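Tabletop Objects, Painted Board Set
README

Maintained by Zinash Bogale
Last updated September 12, 2016

Summary

This folder holds the tabletop part of the Arboleda household objects collection. It contains 3404 color stills of ordinary things lying on a painted board: hand tools, plumbing parts, drink bottles and similar items. The stills are grouped into 60 sessions. Each session uses a small set of loose objects which are moved between stills, so the same item shows up at many angles and distances.

The set was put together for people who need pictures of clear plastic and shiny metal on a busy background. Plain gray tabletops are covered well enough by the older Kaltside set, and we did not repeat that work.

The board

All sessions in this folder use the Jindivel board. It is painted in pale pinks and whites with clouds, tulips and a yellow moon, and it has been in use long enough to pick up a lot of wear. Scratches and scuffs were left as they are. We do not retouch the stills, and the board was not repainted during August when most of the sessions were recorded.

Wear matters if you are segmenting by edges. Thin dark scratches can be close in width to the printing on a bottle, and the white cloud outlines run near the same brightness as glare on clear plastic.

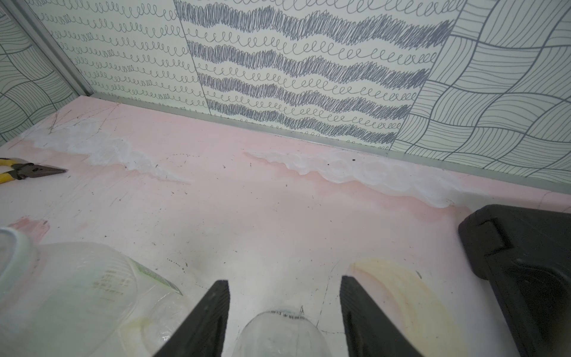
Session 13. Two clear bottles on their sides, pliers with yellow handles at upper left.

Objects

Object names are kept short and are the same across all sessions. The ones that come up most in this folder:

pliers_yellow - needle-nose pliers, yellow and black handles
valve_brown - brown plastic faucet valve, L-shaped, with threaded fittings and a round blue cap
bottle_clear - clear plastic water bottle with label

Bottles share one name even when there are several in a session. If you need to tell them apart, use the instance number in the labels file. Instance numbers start over with each session, so bottle 2 in one session has no connection to bottle 2 in another.

The valve is labeled as a single object. The fittings and the cap do not get their own outlines. Zemirell has a separate parts file for plumbing items, but it uses different names and has not been merged.
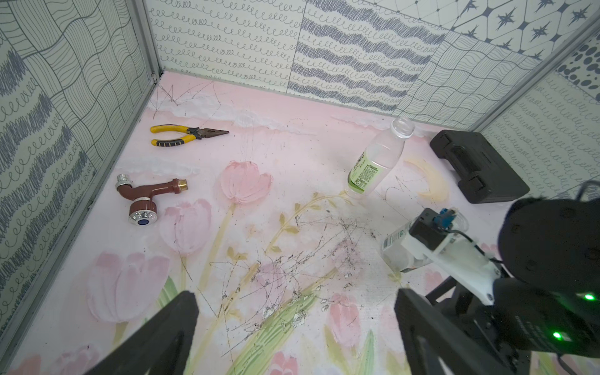
Session 13. Pliers at the back left, valve below them, clear bottle with a green-and-white label toward the right.

Labels

Outlines were drawn by hand. For clear bottles the outline follows the outer edge of the plastic, including the cap, and the board showing through counts as bottle. Labels on bottles are part of the bottle. Printed text was not transcribed.

Objects that run past the border are outlined up to the border and marked partial. Blurred objects are outlined where the edge can be judged and marked soft. Painted tulips, clouds and the moon are background and never get an outline.

Known problems

In 37 stills the outline of a bottle is too tight at the neck. These are listed in fixes.txt and will be redone.

The color of the board shifts a little between sessions. Do not use it as a white reference.

Pliers are marked open or closed only in the later sessions. Earlier ones leave the field blank.

Corrections

Send corrections to Zinash Bogale with the session number and the still number. Please do not edit the labels file directly - the copy in this folder gets overwritten on each update.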